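Section 4: Setting up the Warero backup software on a rebuilt PC

I wrote this part of the guide after my own rebuild in August, so it's in the order I wish I'd done things. You'll need your Grekudo account password, your external drive and a bit of patience.

1. Plug the external drive straight into the computer. I tried it through a hub first and Warero kept losing it halfway through a backup.

2. Run the installer and pick Custom, then untick "Start with my old settings". Your old settings point at drive letters that may have moved around, and it's quicker to set them again than to hunt down the wrong one.

3. Sign in with your Grekudo account. If you get error 213, your computer clock is wrong (mine was, by years!). Fix the date, close Warero completely and sign in again.

4. Choose your folders. I back up Documents, Pictures and the folder where my mail lives, and I leave Downloads out – it's mostly junk anyway.

Note: the free plan stops at 40 folders, and subfolders don't count toward that.

5. Set the schedule. Daily is fine for most of us. I have mine go at lunch, when I'm not using the thing.

Caution: don't click Format when Warero says it doesn't recognize the drive. That button wipes everything on it, old backups included. Click Cancel, then Adopt Existing Drive.
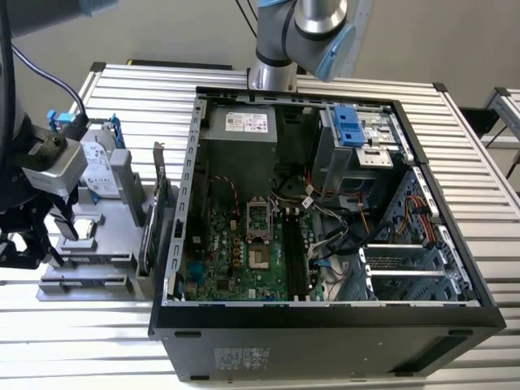

6. Start the first backup and leave it alone. The first one is always slow, and the progress bar likes to sit still for ages and then jump. Mine came to 964 files in the Pictures folder alone, so I went and made dinner.

7. When it's done, try getting something back. Pick one photo, restore it to the desktop and open it. Please do this one, even if you skip all my other advice!

If the restore fails, go back to step 2 and reinstall. Your backup set stays on the drive while you do that.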